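Humidity and Solid Wood Tops: Notes From the Trorinlow Workshop

3/16/22

Several members wrote in over the winter about table tops that had cupped or opened along a glue line. Indira Subramaniam went through the letters and found the same cause in most of them: the top had been fixed rigidly to the base.

Wood takes up and gives off moisture with the air in the room. It changes very little along the grain and a good deal across it. A flat-sawn board, the kind that shows wide arches and ovals on its face, moves more across its width than a quarter-sawn board of the same species. A finish slows the exchange but does not stop it.

The top therefore has to be held down and still be free to move sideways. Slotted screw holes, wooden buttons and figure-eight fasteners all do the job. Set buttons with a small gap at the apron in dry months and a smaller one in humid months. Glue between top and apron should be avoided entirely – it defeats every other precaution.

Finish both faces with the same number of coats. Keerthana Raju uses three on top and three underneath, sanding lightly between coats, and leaves the piece seven days before moving it to a heated room.

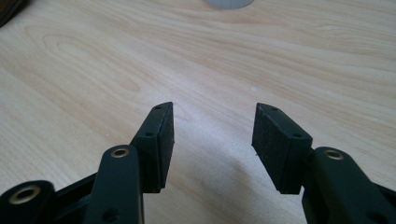

Breadboard ends need the same thinking. Glue the center tenon only, and elongate the peg holes in the outer two. On a wide top, expect the ends to sit flush for part of the year and slightly proud or short for the rest.

The moisture meter from Govberg is back from repair and can be borrowed for up to five days. Sign it out at the front desk and return it with both pins capped. The next notes, on edge jointing, will run in September.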